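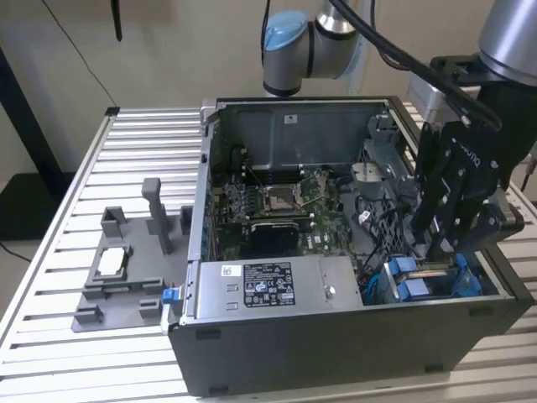
Lekbridge Herbal Circle, minutes, Wed 3 February

1. Tea blends
I took the notes again, so blame me for the spelling. Brunello Fontana brought his nettle and fennel tea and we all had a cup — lovely, though I'd go easier on the fennel.

2. Spring order
We agreed on 900 g of dried chamomile from Lukier, plus 100 g of lemon balm. I'm to ring them.

3. Talk on turmeric
Moved to June, at Monti. Doors at 7, start at 8.

4. Any other business
Jars from the Mironberg trip still need labels!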